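Versão de junho. Este ficheiro acompanha a pasta `Titora` e explica como estão arrumadas as gravações da mesa branca com o copo e a garrafa.

# Titora - copo e garrafa

## Conteúdo

A atividade é simples: servir água de uma garrafa para um copo, em cima de uma mesa. A pasta tem 14 sessões, divididas em dois grupos:

- `Lokance/` - a garrafa começa ao fundo da mesa
- `Rana/` - a garrafa começa perto do copo

Dentro de cada sessão há uma subpasta `Video` e um ficheiro `notas.txt`. As notas são curtas e algumas estão em inglês, peço desculpa por isso.

## Objetos

O copo é de plástico cor-de-rosa, liso, um pouco mais largo em cima. A garrafa é alta, de cor creme, com gargalo de metal com rosca. Usa-se sempre sem tampa, e por isso a tampa não tem etiqueta própria nas anotações.
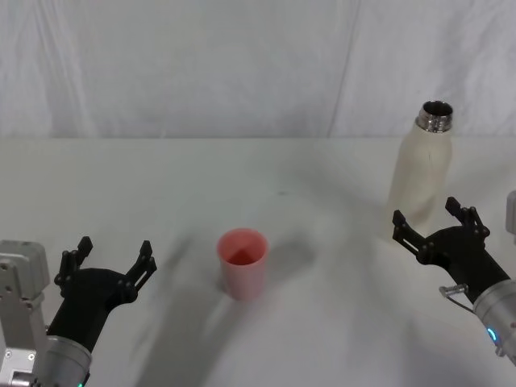 A posição inicial do copo é o centro da mesa, com a abertura para cima. Nas sessões do grupo `Rana` admite-se um desvio de 2 cm para cada lado. Se o desvio é maior, a sessão fica marcada com `rever` e não entra na contagem.

## Etiquetas

| Etiqueta | Significado |
|---|---|
| `copo` | o copo, em pé ou deitado |
| `garrafa` | corpo e gargalo juntos |
| `servir` | do início da inclinação até a garrafa voltar à vertical |
| `rever` | posição inicial duvidosa |

## Problemas conhecidos

- Em 4 sessões falta o ficheiro de notas.
- As sombras sobre a mesa mudam de uma sessão para outra - quem usa limiares de cor deve verificar o rosa no interior do copo, que fica mais escuro.
- A quantidade de água não foi medida.

## Contacto

Correções e dúvidas: Conall Tully. Respondo normalmente ao sábado. Se encontrar um erro nas etiquetas, indique por favor o grupo e o número da sessão.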